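Is a second arm worth it for a utensil sorting cell, or am I being sold to?

Asked by Kurnik_Shop, 11 December 2021

We rent out kitchenware for events and spend too much of the week putting returned utensils back into bins. We have one arm on a table doing trials. The integrator, Clavov, now wants us to sign for a second arm plus their Stutus software plan, and says payback is 19 months. I asked for the math and got a brochure.

My budget covers the second arm or a proper infeed conveyor, but not both. Returns come to 91 crates in a normal week and peak in November. What should I be asking before I hand over a deposit?

Delwyn Sutcliffe

I would not buy either one yet. A payback number with no worksheet behind it is a sales number. Ask them what labor rate they used, how many hours a week they assume the arm runs, and who gets paid to clear the jams.

Then look at what the trial covers. Most of them are set up like this, a few spatulas lying flat on the table and bins that are easy to tell apart by color: 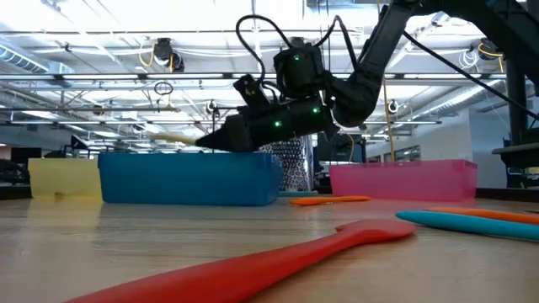
What to get in writing before the deposit

Picks per hour on your own returned stock, tipped out of a crate the way your staff would tip it. Whisks and ladles included. Utensils that overlap are a different job from utensils laid out one by one, and I have yet to see a quote that admits it.

What the software plan costs in year two. Ours went up 40 percent at renewal and we had no clause to stop it.

Spare gripper fingers, price and lead time. We went through 4 sets the first year – none of that was in the quote.

If the one arm you have can't keep up with crates fed by hand, a second arm gives you two slow arms. Find out where the time goes first.

waaka_user

We went with Waaka and they were fine. Conveyor first IMO. Get the long warranty.

tinbench

Agree with most of what Delwyn wrote, less sure about waiting. Ask if they'll rent you the second arm over your busy stretch. Ours did, with part of the rent credited if we bought. We didn't buy. Rent still cost less than the mistake would have, though the install fee stung and they fought us on the pickup date.

Also check your floor space with the guarding in place. The drawing we got left it out.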